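# Stopping window drafts without buying the kit

Every fall the hardware stores put out a rack of "complete draft kits" and every fall I get asked which one to buy. I don't think you should buy any of them. Most of what is in the box is foam tape, and it is usually the wrong thickness for your window.

The steps below are for a window that opens on hinges or tilts. Sliding sashes need a brush strip and I won't cover them.

## 1. Find out if you have a draft at all

A lot of people don't. Cold glass chills the air next to it, the air sinks, and you feel it on your ankles. Tape will do nothing for that.

Wait for a windy day. Turn off fans and the kitchen hood. Hold a single sheet of toilet paper by one corner and move it slowly along the joint between the sash and the frame, then along the joint between the frame and the wall. Mark any spot where it moves sideways with a pencil. Keep it away from radiators, or you'll be measuring the radiator.

Candles are often recommended for this. If you have curtains, use the paper.

## 2. Check the latch before anything else

Close the window on a strip of newspaper and pull. If the strip slides out easily, the sash isn't pressing on its seal. Try this on all four sides.

On many windows the fix is a small off-center pin on the edge of the sash, turned with a hex key. A quarter turn is plenty. Do the newspaper test again. I have seen windows in a Toveck building, 11 of them, where this was the whole repair, after the tenants had already spent money on tape.

If the handle gets hard to close, you went too far. Back it off.

## 3. Clean the old seal

Wipe the rubber with warm water and a drop of dish soap. Let it dry. If it is soft and springs back, leave it alone. If it is cracked or flat, pull it out and take a piece to the store with you. Don't trust the letter codes on the package. The Sikora strip and the Dondus strip are both sold as "P profile" and they are not the same height.

## 4. Measure the gap

Press a pea of modeling clay, wrapped in plastic film, into the joint and close the window on it. Open up and measure how thick the clay is. Buy a seal slightly thicker than that. Too thick is worse than too thin: the sash bows and leaks at the corners.

## 5. Fit the new one

Start in the middle of the top edge. Don't stretch it. Stretched rubber shrinks back over the winter and opens a hole at the joint. Cut the ends square and butt them together.

Peel-and-stick types need a dry surface at 60°F or warmer, whatever it says about "all-weather adhesive." I do mine in June.

## 6. Gaps at the wall

If the paper moved along the wall or under the sill, no window seal will help. Scrape out loose filler and run a thin bead of paintable caulk. Smooth it once with a wet finger and stop touching it.

## What to expect

Less whistling and less dust. As for money, the Irnunik leaflet promises savings of up to 37 percent on heating, and gives no clue what that was measured against. I wouldn't plan around it.
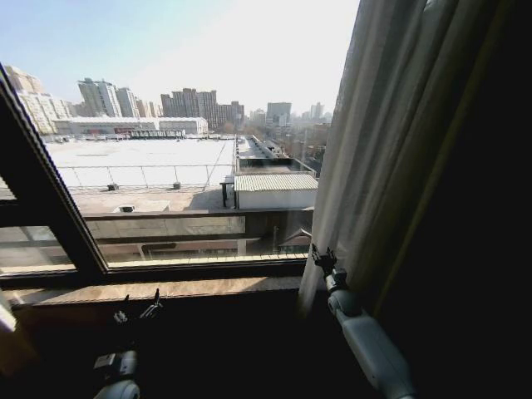

*High window with a stone sill and a sheer curtain, sun on the rooftops outside.*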